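Cuvska is a textile care company founded in April by Sadao Hosoda. We write folding and storage procedures for knitted bedding and supply them to rental apartments, dormitories and small hotels. Our catalog covers 200 item types, of which 85 are knits.

Knits are handled separately from woven sheets. A raised waffle-like stitch, as on the cream cloth we use for reference work, stretches when it is lifted by one corner and marks when it is pressed flat.

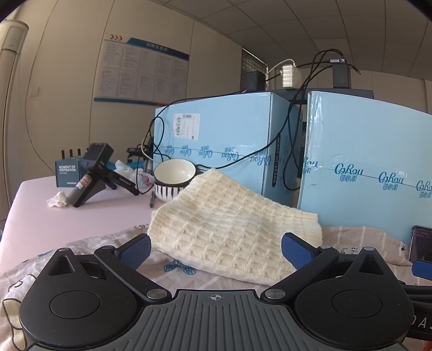

## What We Do

Each procedure is drafted on a made-up bed in an ordinary room – printed sheet, side table, the usual bowl and pen within reach – and specifies:

- grip points and lift height
- fold order, with the fold edge named
- resting position on the bed
- shelf position and maximum stack of 4

The knit is folded loosely and laid on top of the sheet. Creases in the sheet are corrected last, working toward the headboard.
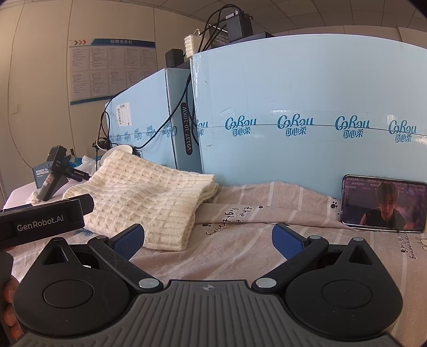 *Folded cream knit on a printed sheet, fold edge to the front.*

Procedures are issued in two series. Prakon covers blankets and throws; Stotard covers sheets, pillowcases and covers. Both are revised once a year, and superseded sheets should be discarded. Yang, our distribution partner, handles printed copies and replacement binders.

Requests for items not in the catalog go to Sadao Hosoda and should state fiber content, dimensions and stitch type.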